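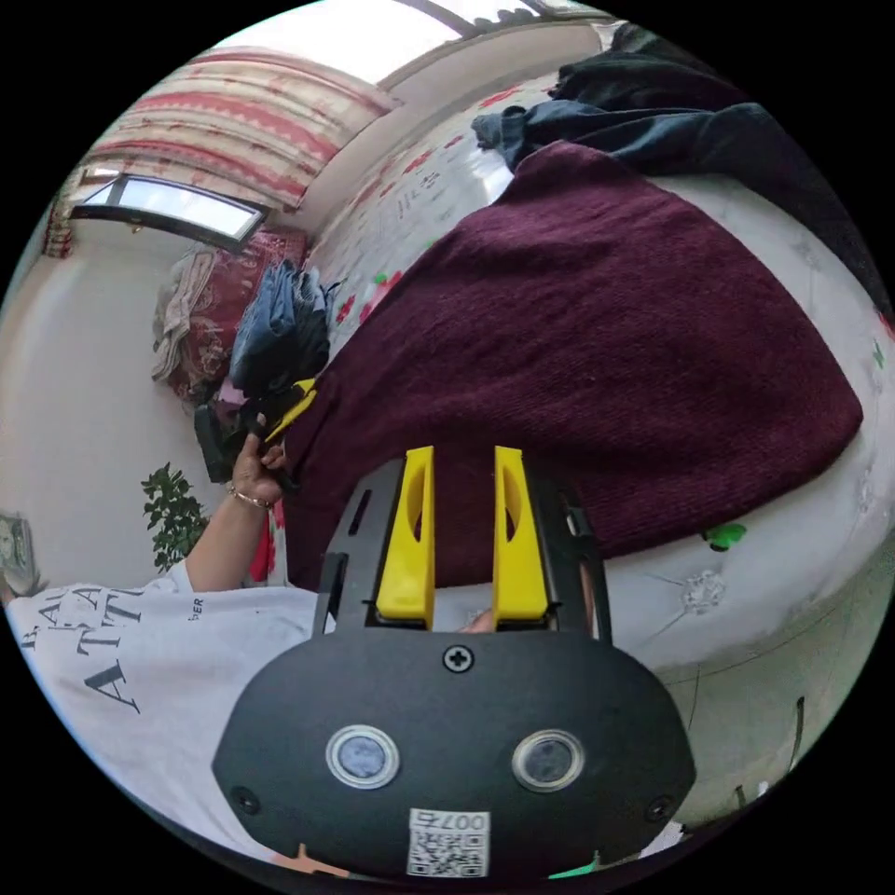

Luvar Pay Ring review

Posted 26th May

The Luvar is a contactless payment ring. It has no battery, no screen and no Bluetooth. There is an NFC chip and an antenna set into the band, and you tie it to a prepaid account run by Temetti. After that you hold your knuckles against a card terminal and it pays. I have worn one since October and used it for most of my small purchases, so I have a fair idea by now of where it works well and where it doesn't.

What you get

The box contains the ring, a small alignment card that shows you where to place it on your phone, and a folded sheet with the activation code. The sizing kit is sent separately and first. Do not skip it. My normal ring size was too tight in this band, which is wider and thicker than a plain ring, and I went up one size.

It comes in black or white. Mine is black. The outside has a gloss coating that picked up fine scratches in the first few weeks, mostly on the palm side from door handles and bike grips. They have not gotten much worse. The inside is smooth and I have had no skin trouble with it, though I take it off for sleep and for anything involving dough or grease.

Setup

Setup is done in the Nirkis app, on iPhone or Android. You create an account, verify your ID, type in the activation code and then hold the ring against the phone so the app can read it. On my Android phone this took several tries. The NFC antenna is not in the same place on every phone, and the alignment card only shows a few common models. I ended up sliding the ring slowly down the back of the phone until it caught. Taking the phone out of its case helped.

ID verification was done the same evening. Then you load money from a debit card or by bank transfer. Debit card loads show up right away. My first bank transfer took 2 business days and later ones have been about as slow.

The account holds up to $2000, and a single tap is capped at $200. You can set the tap limit lower in the app but you can't raise it. For groceries and coffee that is fine. It was not enough for a set of tires.

Using it

At a normal countertop terminal the ring works on the first try most of the time. You make a loose fist and lay the flat of the ring against the contactless symbol. Holding an open hand over the terminal works less well, and waving it past doesn't work at all. The antenna is small and needs to be almost touching.

These were the places that gave me trouble:

Gas pumps. The reader is often set back behind a plastic cover, and the ring could not get close enough on about half the pumps I use. I still bring a card.

Transit gates. It worked, but slower than my phone does, and I had to stop and wait for the beep. At rush hour I went back to the phone.

Vending machines. Hit or miss, with no pattern that I could find.

Handheld terminals brought to a restaurant table. These were the easiest of all, once the server understood what I was doing. Several of them thought I was reaching for the check.

There is no PIN and no fingerprint step. Anyone who has the ring can use it up to the tap limit until you freeze it. Freezing is a switch on the first page of the app and it takes effect quickly. I tested it at a self-checkout, froze the ring with the groceries already scanned, and the payment was declined. I switched it back on and the next tap went through.

The app

Nirkis is the weak part of this product. It shows your balance, a list of payments, the freeze switch and the limits, and it does those well enough. But it logs you out after every few minutes of not being used, and the search in the payment list only matches the merchant name as the terminal reports it. My coffee shop shows up under the name of a holding company.

Notifications are all or nothing. I would like to be told about payments over an amount I choose, and leave the small ones alone. Auto top-up exists, and it works, but it can only pull from a debit card and only when the balance drops under a level that Temetti picks for you.

An update this spring added spending categories. They are guessed from the merchant type and can't be edited, so I ignore them.

Durability and water

Luvar says the ring is fine for showers and swimming. I have worn it in the shower and at the pool often and it still pays. I can't speak to salt water. The ring has been dropped on tile a few times with no cracks.

The chip has an expiration date like a card does, and when it runs out you need a new ring. It can't be renewed. That is printed on the sheet in small type and I think it should be on the outside of the box. Luvar gives a discount on the replacement, but the terms are not spelled out anywhere I could find.

Compared with the Song band

I also had a Song wristband for 6 weeks. It costs less, it is silicone, and the chip pops out so you can move it to a new strap. Its antenna is larger and it did better at gas pumps. It also looks like something from a water park, and the tap point is on the inside of the wrist, so you have to turn your arm over. Song's app let me set alerts by amount and rename merchants. If you mainly want something for running or the gym, I would get the Song.

For everyday wear I preferred the ring. I forget that it's on.

Good

Works on most counter terminals the first time
Nothing to charge
Freeze switch is fast
Comfortable once the size is right

Not so good

Needs very close contact
Prepaid only, and bank transfers are slow
App logs out too often
Whole ring has to be replaced when the chip expires

Should you buy it?

If your phone already pays for everything and you always have it with you, the Luvar won't add much. I bought mine because I like to leave the phone at home when I walk the dog or go to the pool, and for that it has been worth the money. Order the sizing kit first, and keep a card in the car for gas.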